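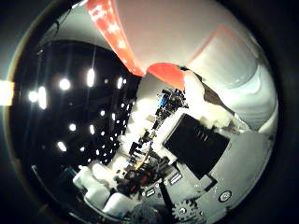 Fenier Pedestal Table
Contract seating and tables / Indoor / Article 2163

The Fenier is a round pedestal table for hotels, libraries, waiting areas and staff dining rooms. It is manufactured by Sæther and supplied through the Grirkdale contract catalog. The table is intended for indoor use in rooms where furniture is moved often and cleaned daily.

The design has remained largely unchanged since it entered the catalog. The present version has a revised foot, a thicker edge on the top and a new fixing plate that allows the column to be replaced without removing the top from service for more than a short period.

Overview

The table consists of three assemblies: the top, the column and the base. Each is packed separately and carries its own part number. Customers who maintain a large number of tables are advised to keep one spare base and one spare column in storage, as these parts are common to every table in the Fenier series regardless of top size or finish.

The base is a weighted steel disk with a low profile, so that chair legs and cleaning equipment pass over or around it without catching. Four adjustable glides are fitted to the underside. They can be turned by hand and locked with the wrench included in the carton.

Specifications

Article number: 2163
Height, fixed column: 29 inches
Column material: powder-coated steel
Base material: steel, weighted
Edge profile: eased, both sides
Finishes: charcoal, chalk, oak, walnut
Top sizes: 30, 36 and 42 inches in diameter
Assembly: required, tools included
Use: indoor only

Spare parts

383 – column, fixed height
683 – base with glides

Spare parts are supplied in black unless another color is stated on the order. Touch-up paint is not included with the column.

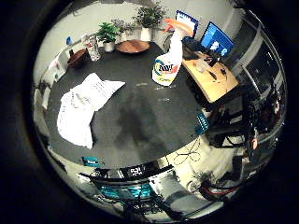 Reading time: 7 minutes

Selecting a top size

The 30-inch top is suited to two people and is the usual choice for cafés and corridors. The 36-inch top seats three, or four for drinks only. The 42-inch top seats four people for a full meal and is the largest size the standard base will support. Larger tops should not be fitted to this base under any circumstances, including for temporary events.

Where tables will be placed in rows, allow enough space between them for a chair to be pulled out on both sides at the same time. Planners often measure from table edge to table edge and overlook the depth of an occupied chair. The Grirkdale planning sheet gives recommended distances for each top size and may be requested from the sales office at no charge.

Finishes

The charcoal and chalk finishes are matte. The oak and walnut finishes have a light grain texture that can be felt by hand. All four have the same resistance to household stains and the same cleaning instructions. Dark matte surfaces show smudges and streaks more readily than light ones, and buyers furnishing a brightly lit room may wish to request a sample before deciding.

"We ask customers to put the sample in the room where the table will stand and leave it there through a full working day," says Paloma Park of the Sæther product office. "Morning light and evening light give quite different results, and a decision made in a showroom is sometimes regretted."

Samples are sent in sets of four and do not need to be returned.

Daily care

Wipe the top with a soft cloth and a mild cleaner. Apply the cleaner to the cloth first, then wipe in one direction and finish with a clean, dry cloth. Spills of coffee, wine and fruit juice should be removed promptly. Standing liquid along the edge may in time work its way beneath the surface layer.

Do not use scouring powder, steel wool, solvent-based polish or undiluted bleach. Wax and silicone products leave a film that attracts dust and is difficult to remove from matte finishes. Hot cookware should be placed on a trivet.

The column and base may be cleaned in the same way. In buildings where floors are machine washed, dry the underside of the base before the table is returned to its position.

Periodic inspection

The fixing plate should be checked twice a year. With the table turned over on a blanket, confirm that all bolts are tight and that the plate sits flat against the underside of the top. Replace any glide that is cracked or missing. A table that rocks after the glides have been adjusted should be taken out of use until the base has been examined.

Several customers combine this inspection with the annual furniture count in June, and carry out the second one in December.

Ordering and delivery

Orders are accepted in any quantity. Tables ordered together are packed so that tops of the same finish come from the same production run wherever possible. Color may vary slightly between runs – customers adding to an existing installation should quote the run number printed on the label beneath the top.

Goods are dispatched from the Fukport warehouse. Delivery is to the ground floor unless other arrangements have been confirmed in writing. Cartons should be examined on arrival, and any damage reported before assembly begins.

Questions concerning spare parts and older installations may be addressed to Eulalia Leiva, Contract Service, Fukport.

Page last revised August 9, 2020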